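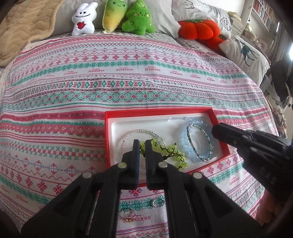 Bedding and bedroom tips, quick ones

September 2026

Been meaning to type these up for ages. No order to them. Skip what you know.

Printed cottons and throws
Wash inside out, 30 degrees, short spin. First wash on its own, always, reds especially. If you're not sure about a red, wet a corner, press it hard with a white hanky and look at the hanky. Pink? Wash alone again. And again if need be.

Don't leave it sitting in the drum after. Ten minutes and the creases are set, and you'll be ironing something the size of a tent.

Line dry in shade. Fold over the line a third of the way, not half, or you get a crease dead centre of the bed. Move it along once while drying.

Ironing big pieces
Do it on the bed. Old blanket underneath, clean sheet over that, iron the throw on top. Bare mattress no good, goes soggy with the steam. Iron slightly damp, back of the print, work from the middle out.

Throw that slides off
Square of rug gripper (the rubbery mesh) under each bottom corner. Cut small so it doesnt show. Or tuck the foot end only and leave the sides hanging. Silky duvet covers are the worst for it, a cotton sheet between stops most of the slipping.

Fluff and hair
Damp rubber glove, wipe one direction only. Picks up more than the sticky rollers, which cost a fortune. Rinse the glove in a bucket, not the sink!! Learnt that in January when the plughole gave up.

Marks
Tea: cold water straight through from the back, then a drop of washing up liquid, leave an hour.
Candle wax: let it go hard, scrape with an old bank card, then brown paper and a warm iron. Keep moving the paper.
Biro: surgical spirit on a cotton bud, dab, never rub. Test a hem first.
Make-up: washing up liquid again, neat, before it goes in the machine.
Blood: cold water. Never hot.

Mattress
Turn it head to foot every change of season. Bicarb through a sieve, leave while you have your lunch, hoover off with the brush bit. Bit of lavender in the bicarb if you like that sort of thing, I don't.

Bed slats that creak: candle stub rubbed on the ends where they sit on the frame. If it still creaks its the bolts, tighten the head end first. Ours was a Clerau and every one of the bolts had worked loose.

Storing spare bedding
Whole set inside one of its own pillowcases. Best tip on the page, had it off Junpei Ueda when we shared a landing. No hunting for the matching one at midnight.

No plastic bags for anything cotton, it goes musty. Old pillowcase, cardboard box, top shelf. Cedar blocks want a light sand now and then to bring the smell back.

Earrings and chains
Fine chains: thread through a drinking straw and do up the clasp, no knots. If it's already knotted, drop of baby oil, two pins, patience, and do it on a flat plate so you can see what your doing.
Odd earrings: pair them through a button.
Silver gone dull: soft cloth first, polish second. Keep pearls away from perfume and hairspray, put them on last.

Duvet cover the fast way
Cover inside out, hands in the far corners, grab the duvet corners through it, flip and shake. Do the buttons up from each side and meet in the middle.

More next time, mostly curtains.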